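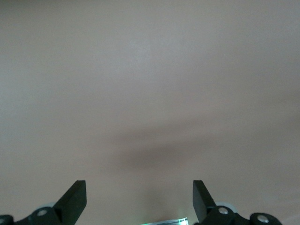
Photo: Þórey Riis

Istimix sells its two-finger gripper kit for $3,285, and the wrist camera is part of that price. I think the camera is the reason to buy it, and the service plan is the reason to wait.

The view takes in both black fingers and the gap between them. An operator can judge a grip from that. My complaint is the shadow that falls on a plain tan surface, right where a small part might go. Dunmore offers a ring light for its own kit at $200 extra. Istimix offers none.

Then there is the plan, at $1,409 a year. It covers calls on weekdays until 9 p.m. and replacement fingers, but not the linkage behind them. The screws there are in plain sight, and a shop with one decent technician could do that work itself if Istimix would sell the parts. It won't. Until that changes, small shops should rent the kit and keep their money.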